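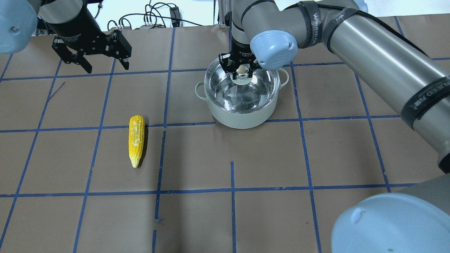

How to boil corn without trusting the lid

Most corn advice says "cover and boil" and leaves it there. I have my doubts. A lid saves a little time at the start and causes most of the mess afterward.

Step 1. Fill the pot halfway
The Losix recipe card says two-thirds. Try that and mop your counter.

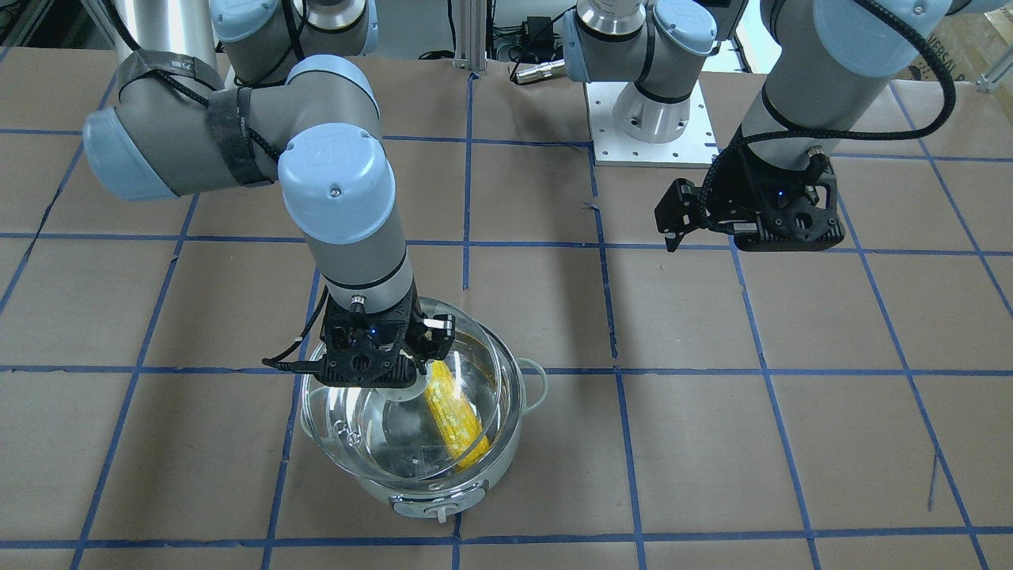
Glass lid over a clear pot of water.

Step 2. Cover until it boils
Glass is supposed to let you watch. Fine, until it fogs up. Listen for the rattle instead. The steam vent is sold as boil-over protection, and I wouldn't leave the room on the strength of it.
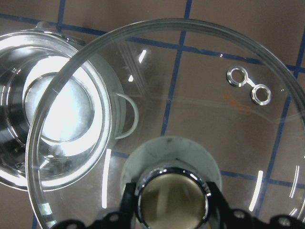 Hiltari wrote in to say the vent works perfectly well if you turn the heat down once it starts whistling, and that I fill my pots too full anyway.

Maybe. Turning the heat down would work with no vent at all.

Step 3. Lift by the knob, far edge first
Tip the lid so the steam goes away from you. "Stay-cool" knobs are a nice idea. I use a dry towel. 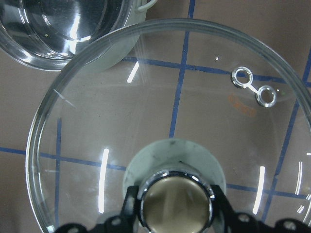
Step 4. Add the corn and leave the lid off
Five minutes is plenty for fresh ears. Skip the salt and sugar; I've never tasted the difference.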